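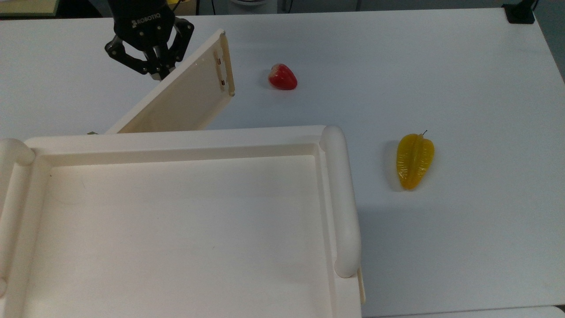 Two pale trays, one flat, one tilted up against its rim.

**How do I nest two serving trays with different handles without ruining either?**

Posted by tray_martyr, Feb 7, 2026

I have inherited custody of two cream-colored wooden trays. The larger one has thick rounded handles sticking up along the sides, with little knobs on the ends, like rolling pins that gave up halfway. The other has a cutout slot in the rim for your fingers and no ambitions beyond that.

You would think the smaller goes inside the bigger. It nearly does. It drops in at one end, catches on a handle at the other, and sits there at an angle like a boat that has found a rock. If I push, I get a squeak, and after a month of squeaks I have a shiny line worn down the inside of one handle. If I put the big one on top of the small one, the pile rocks.

They live in the Cirura cabinet next to the oven, which has a shelf opening of 143 millimeters and not one more. Standing them on edge is out unless I evict the baking sheets. Hanging them is out, as my wife has views on hanging things.

Also, the floor of the big one has a faint dark smudge in one corner and a few tiny dark specks. I've wiped it with a damp cloth and the specks didn't care. Is that dirt, the wood, or the start of something I should worry about?

I'm not after a new set. I like these two. I would just like them to like each other.

**Viola Testa**

Stop trying to nest them. They were never a set, whatever the person who gave them to you said. Trays made to nest have sloping sides or a step in the rim, and upright handles take up the space you're hoping to use.

What works in our house is a layer in between. Turn the slot-handled tray upside down on a folded dish towel laid across the big one's handles, so it rests on cloth at both sides. Measure first: handle top to shelf, then add the thickness of the tray and the towel. With 143 to play with I think you'll make it, but I haven't met your handles. If the smaller tray isn't long enough to reach from one handle to the other, forget all of that and use four felt pads instead, stuck to the floor of the big tray near the corners, high enough to keep the small one off the wood. It'll still need to clear the handles sideways, so try it with four bottle caps before you commit to glue.

The shiny line is only polish from rubbing. A bit of very fine sandpaper, with the grain, two or three light passes, then a thin coat of whatever finish is on there. If it's oil, food-safe mineral oil. If it's lacquer, leave the line alone and call it character.

For the specks, try a fingernail. If they lift, it's crumbs or old wax. If they're flat and don't move, they may be in the wood. Fuzzy or spreading is mold, and then you want it dried out properly, away from the oven, before you do anything else. Don't soak either tray. I soaked one in May and it's a salad bowl now.

**jelano_kitchen_guy**

just get the Jelano rack, fits everything

**Brurkis2000**

The rack above is for plates. I own it. It holds plates and one very thin cutting board, and the cutting board is not happy.

Agree with Viola on the felt, but get the kind with a screw if the tray bottom is thick enough, because the sticky ones slide off in a warm cabinet and yours is next to an oven. Mine moved almost an inch over one winter and took a strip of finish along for the ride.

Other thought – have you tried turning the small one a quarter turn? It sounds stupid. I had a Monti tray that refused its partner for years until my son put it in crossways, slot facing the handle, and it dropped straight down. He was six. He still brings it up.

**tray_martyr**

Quarter turn: no, too long by the width of a finger. Towel method: fits under the shelf, with room for a second towel. Specks are flat and did not respond to the fingernail. The baking sheets have been told they can stay.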